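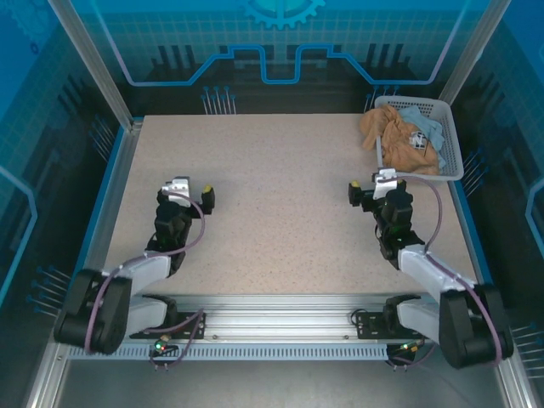 Figure 4. The Hurnthorpe workcell, with both arms mounted on the front rail and the cloth basket at the back right corner of the table.

4.2 Loss of grip during handover

Over 200 folding trials, the most frequent fault was a dropped cloth during transfer from the right gripper to the left. The controller logged 52 such drops. In most of them the right finger opened before the left motor current had reached the grip threshold, and the left arm went on to complete its path with no load. No alarm was raised, as the Huttunen driver reports a closed finger and a held cloth with the same status code. We added a delay of around 2 seconds before release and a second current check after it. Drops became less frequent but did not stop. The remaining cases involved a cloth picked up by a single layer at the hem, a condition the current check cannot detect.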